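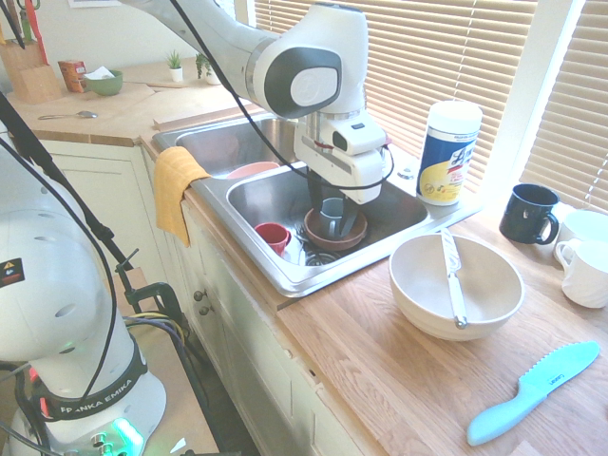

Kamel manipulation station, dish-clearing task: gripper fingers lowered into a bowl in the right basin.

Kamel is a research station for household manipulation, offered by Stostomel to university laboratories. The grasp-selection method supplied with it was developed by Sandamali Ekanayake and Imtiaz Saha.

Evaluation: 500 sink-clearing trials
Failed grasps, previous method: 131
Failed grasps, current method: 62

Most remaining failures involved nested dishes. Trial records are provided with each station.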